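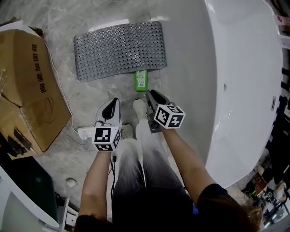 Lernness bath mat, grey, beside a white freestanding tub

Lernness perforated bath mat
Sold by Pesonen Bathroom Supplies

The Lernness is a rectangular mat with rounded corners, made for the floor beside the bath or for the inside of a shower. The holes go through the whole mat, so water can pass under your feet and find its way to the drain. We have sold it since November and we have now sent out more than 2,000 pieces, mostly to small hotels and to people who renovate at home.

The mat comes in grey only. A sand colour was planned together with Culorora, but the samples faded in our test and we did not order it.

Care
Rinse the mat after use and hang it over the edge of the tub. Once in 10 days, wash both sides with mild soap and a soft brush. Do not use bleach. Do not put it in the tumble dryer — the rubber will lose its shape.
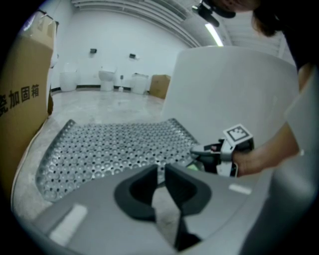 Grip depends very much on the floor under the mat. The Lernness holds best when it lies completely flat and the floor has been swept first, as small stones and dust make it slide. Glazed tiles are the easiest. On a pale, stained floor like this one, with its scuffs, it also lies flat, but we ask you to wash away old cleaning products before the first use. If you have oiled wood, please choose the Clutia mat, which has a textile back.

Delivery
Orders leave our store within seven days. The mat is sent rolled, and it needs one night on a warm floor to become straight. Returns are accepted for 57 days if the mat is clean.

Questions about sizes or larger orders: Veikko Nieminen, customer desk.

Page updated 11/2/19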